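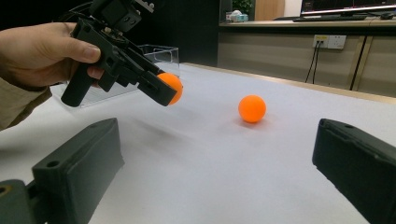
4.2 Segmenting two-handed demonstrations

Drillent records both grippers as separate streams, each with its own clock. Before any training takes place, the streams have to be placed on one time line and cut into pieces that the policy can learn from. Most of our early errors came from this step.

We align the streams using jaw width. At the start of each recording the operator closes both grippers together, and the software matches the 2 closing edges. The match is refined with the head view where one is available. After alignment, each hand is labeled separately with one of 3 states: free, closing, or holding. A segment boundary is placed wherever either hand changes state. The set used in this section has 3267 segments after filtering.

The labels come from jaw width and its rate of change. A fixed width threshold worked for flat parts but did poorly on balls, where the jaws stop well short of fully closed. Mottram, our labeling module, instead looks for a stop in jaw motion that lasts 20 frames or more. Short stops caused by the operator hesitating are dropped - they were the main source of false grasps in the first version.

In the ball task, one hand can be holding while the other is still free. Figure 6 gives a case of this kind, with the left gripper closed on a ball near the clear container and the right gripper open, the second ball resting between them. The planner has to keep the left hand's goal fixed while it picks a new target for the right. If both hands share a single state label, the policy tends to reopen the holding hand when the free one starts its approach. We saw this repeatedly with the Cokness baseline, which uses a shared label, and it is the reason for the split.

Figure 6. Head view during the two-ball task, left hand labeled holding and right hand labeled free.

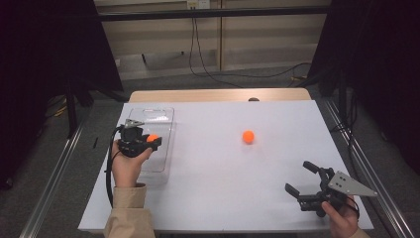

Does the policy need the head view at run time?

It runs on the wrist cameras alone. The head view is used for alignment and for checking labels by hand, and it is removed before training.

4.3 Handling lost tracking

When a wrist camera loses its pose, Gulano fills gaps of up to 20 frames by interpolation. Longer gaps end the segment, and the remainder is treated as a new one.

2 comments 3 shares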